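Section 6: Safe Working at the Two-Arm Folding Station

6.1 Scope

This section applies to every Furnon folding station installed at the Akiretti site. It sets out the rules for preparing the workspace, starting a session, entering the enclosure and restoring the station after a stop. It is to be read together with Section 3 (Electrical Supply and Isolation). Where the two sections differ, the stricter rule applies.

Only persons named on the station register may operate the arms. The register is kept by Janelle Samonte. Requests for additions are to be made in writing and must include the date on which the applicant completed site training.

6.2 Preparing the workspace

1. Confirm that the isolator is off and that the operator's tag is fitted.

2. Check that both base plates are firmly fixed to the front rail. A plate that moves under hand pressure is to be reported, and the station is not to be used.

3. Examine the cables of both arms along their full length. Each cable must have enough slack for the arm to reach the far side of the table, and must not pass between two links or under a gripper.

4. Wipe the tabletop with a dry cloth. Do not use spray cleaners inside the enclosure.

5. Place the tray flat on the table, with its long side running from back to front.

6. Lay one garment only on the open part of the table. Garments with pins, metal badges or loose cords are not permitted.

Note: Finished garments may remain in the tray while the next is being handled, provided that they do not stand higher than its rim by more than 19 mm.

6.3 Starting a session

1. Remove the tag and switch on the isolator.

2. Stand at the operator's mark, from which both arms and the emergency stop can be seen and reached without stepping sideways.

3. State clearly that the arms are about to move. Wait for a reply from any other person in the bay.

4. Select reduced speed and run one full cycle. Normal speed may be selected only when this cycle has ended without contact between the arms.

CAUTION: The working areas of the two arms overlap at the middle of the table. Neither arm may be moved by hand control while the other is running a program.

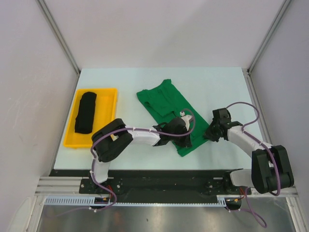 During normal running the operator remains at the mark and has no other duties. Telephone calls, record keeping and the preparation of further garments are to be left until the arms have returned to their rest positions. An operator who must leave the mark, for however short a time, stops the station first.

6.4 Reaching into the enclosure

1. Press the stop and wait until both arms are still.

2. Switch off the isolator and fit the tag. A paused program does not count as isolation.

3. Reach in from the side of the arm that is further from the garment. Keep the head and shoulders outside the enclosure.

4. If cloth is held in a gripper, open the gripper with the manual release. Do not pull the cloth free.

WARNING: An arm may sink under its own weight when power is removed. Support the forearm before using the manual release – never place a hand between the forearm and the table.

6.5 Restoring the station after a stop

A stop made as part of ordinary work may be cleared by the operator. A stop caused by contact between the arms, a trapped cable or any injury is to be cleared only by Roya Tehrani or a deputy she has appointed in writing. The positions of the arms and the garment are to be left unchanged until she has seen them.

All stops of the second kind are entered on form 1444 before the end of the shift. Completed forms are held with the station register.

6.6 Revision

Issued August 27, 2020. Replaces the July issue, copies of which should be removed from the bay.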